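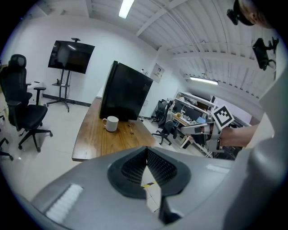

Hand-held gripper over the tiled floor, with yellow-and-black hazard tape.

MONSKA CLOTHING
Minutes of the Product Review Meeting, Riding Wear
Held in May at 2.00 pm, Mollar Room

Chair: Joris Wuyts
Also attending: representatives of Design, Purchasing, Sales and Customer Service
Apologies: Warehouse

1. Minutes of the previous meeting
The minutes were approved with one correction. Under item 5, "wrist strap" should read "cuff strap".

2. Puma jacket
Design presented the second sample of the Puma waterproof jacket. The collar has been lowered at the front following complaints that it pressed against the chin when riding in a tucked position. The lining is now fixed at the hem and no longer rides up.
Sales asked whether the inside pocket could be moved to the left. Design replied that this would place it directly behind the main zip flap and make it awkward to open. It was agreed to leave the pocket where it is.
The meeting did not accept the proposed reflective piping on the shoulder. The piping on the sleeves and back is to remain.
Action: Design to issue a third sample with the piping removed.

3. Fostance glove
Customer Service reported that 7 pairs had been returned for split stitching between the thumb and first finger. All were in size large. The supplier has been sent photographs and has offered to double the seam at no extra charge.
The Chair asked that the remaining stock in that size be held until it has been inspected. Sales noted that two shops were waiting for deliveries and would need to be told.
Action: Purchasing to confirm the seam change in writing. Sales to contact the shops.

4. Sizing chart
The chart on the website still gives waist measurements for the old trouser cut. Customer Service considered this the main cause of exchanges. The revised chart was approved, subject to the inside leg being shown in both inches and centimetres.
Action: Customer Service to send the final chart to the web team.

5. Care labels
It was noted that the labels on the summer trousers say "cool wash" while the leaflet says 30 degrees. The leaflet is to be followed.

6. Any other business
Purchasing asked for winter fabric orders to be brought forward. Deferred to the next meeting.

The meeting closed at 3.40 pm.

Signed: Joris Wuyts, Chair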